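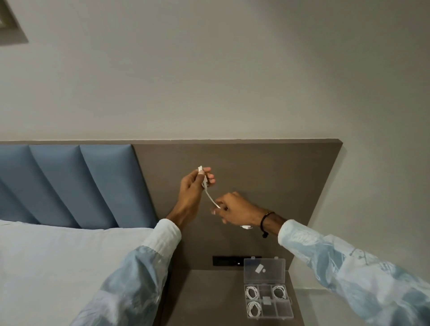
Taller de orden doméstico
Apuntes de la sesión 6: los cables del dormitorio
Escuela de oficios de la casa Jallwood

Antes de empezar, gracias a quienes mandasteis los ejercicios de la sesión anterior, la de los cajones de la cocina. Los he leído todos y os los devuelvo comentados al final de la clase. Y a Lensa Mekonnen, que preguntaba si los apuntes sustituyen a la asistencia: pues mira, no del todo, pero quien falte puede seguir el hilo con estas hojas y recuperar la práctica en casa, que para eso está el dormitorio de cada cual.

1. Por qué dedicamos una sesión entera a esto

Cuando preparé el programa con Kosmas Pappas, él quería meter los cables dentro de la sesión de "pequeñas cosas", junto con las pilas, los mandos y las bombillas de repuesto. Yo me empeñé en separarlos, y sigo pensando que acerté. El cable del cargador es seguramente el objeto que más veces tocamos en el dormitorio, más que la lámpara y desde luego más que el libro que llevamos meses prometiendo terminar. Lo tocamos además medio dormidos, a oscuras y con prisa. Si está mal puesto, se cae detrás de la cama, se engancha en la sábana, acaba pillado por una pata o por el canto del colchón, y una noche cualquiera nos vemos de rodillas con la linterna del teléfono, que por supuesto tiene un 2 % de batería.

Un cable recogido se agradece, pero lo que buscamos en esta sesión es algo más modesto: que cada noche aparezca en el mismo sitio y que dure lo que tiene que durar.

2. Mirar el cable antes de guardarlo

Coged el cable con las dos manos, una en el conector y la otra un poco más abajo, y dejad que cuelgue el tramo del medio sin tirar de él. Se ve enseguida si cae en una curva suave o si hace esquinas. Las esquinas son la memoria de cómo lo hemos tratado: siempre doblado por el mismo punto, o enrollado muy prieto alrededor de dos dedos (lo hacemos todos, yo la primera).

Id pasando los dedos despacio de un extremo al otro. Interesa sobre todo el cuello, que es el trocito donde el cable entra en el conector. Si la funda está abierta, si se ve el interior o si notáis un bulto blando, ese cable no se ordena, se retira. Nada de cinta aislante; sé que en casa de vuestros padres se hacía, y en la de los míos también.

En los cables claros la suciedad se acumula justo en el cuello. Con todo desenchufado, un paño apenas humedecido y bien escurrido por la funda, y otro seco detrás. Los conectores no se mojan. Si hay pelusa en la boca del teléfono, un palillo de madera y mucha paciencia, con el aparato apagado.

3. Sujetar por el conector

Parece una tontería y es media sesión. Para desenchufar se agarra la pieza rígida, con el pulgar por un lado y los demás dedos por detrás, y se tira recto. Marina Giannakopoulos me contaba que en su casa compraban cargadores como quien compra pan, y cuando le pedí que me enseñara cómo los desconectaba, dio un tirón desde la almohada que casi se lleva la lámpara. Desde entonces lo usamos como ejemplo en clase, con su permiso y con bastante guasa por su parte.

4. El recorrido en la cabecera

Hay tantas cabeceras como camas, así que doy el criterio general y luego cada uno adapta.

Cabecera de madera lisa. Es la más agradecida. Los clips adhesivos agarran bien si la superficie está limpia y seca. Poned el primero cerca del borde superior, al alcance de la mano estando tumbados, y el siguiente más abajo, dejando que el cable descanse entre uno y otro sin tensarse. Probad antes el adhesivo en una zona escondida: en algunos acabados mates deja un cerco que después no hay quien quite.

Cabecera tapizada. Aquí no se pega nada, por favor. El adhesivo estropea la tela y, además, se despega a los pocos días. El cable se lleva por el lateral o por detrás, y si la cabecera combina parte acolchada y panel de madera, el clip va siempre en la madera. Tampoco conviene meter el cable a presión entre los acolchados, donde se dobla y no lo vemos.

Barrotes de metal o de forja. Tira de velcro floja, de las que se abren y se cierran. Las bridas de plástico las dejamos para el jardín.

Sin cabecera. La solución pasa por la mesilla, con un clip en el canto trasero. Periklis Nikolaidis usa una pinza grande de papelería sujeta al tablero y le va estupendamente, aunque a su mujer le horroriza.

En todos los casos, el cargador debe quedar accesible y al aire. Ni el cargador ni el teléfono enchufado pasan la noche debajo de la almohada o entre las mantas.

5. La cuestión del largo

Nos sobra cable casi siempre. Medid desde el enchufe hasta el punto donde dejáis el teléfono, siguiendo el recorrido de verdad, con sus vueltas, y añadid 20 centímetros de holgura. Lo que pase de ahí se recoge en un lazo amplio, cerrado con velcro y colocado junto al enchufe, no junto al conector que usamos, porque el peso del lazo acabaría tirando de él hacia el suelo.

Para los cables que se guardan en el cajón, lo mismo: lazos amplios, de un palmo, sin apretar la última vuelta. Una etiqueta de papel doblada sobre la tira ayuda mucho si en casa hay aparatos de varias épocas. En la mía hay un cajón que Iraklis Zacharopoulos bautizó como "el museo" cuando vino a arreglar la persiana.

6. Práctica para casa

Elegid una sola cama, no toda la vivienda. Vaciad la mesilla, desenchufad, revisad el cable como en el apartado 2 y decidid el recorrido con cinta de carrocero antes de pegar nada definitivo. Dejadlo así unas cuantas noches. Si al acostaros encontráis el conector sin encender la luz, el sitio es bueno; si lo buscáis a tientas, moved el clip un poco y volved a probar.

Traed por escrito, media página basta, qué recorrido teníais, cuál habéis puesto y qué os ha incomodado. Esto último es lo que más me interesa.

Material: paño, cinta de carrocero, clips adhesivos, velcro en tira y un metro de costura. Quien no tenga clips puede pedírmelos, quedan en la caja del armario.

Lectura: el capítulo del dormitorio en el cuaderno Vasilakis, página 66 y siguientes. La próxima sesión será sobre la ropa de cama, así que id mirando cuántos juegos de sábanas usáis y cuántos solo ocupan sitio.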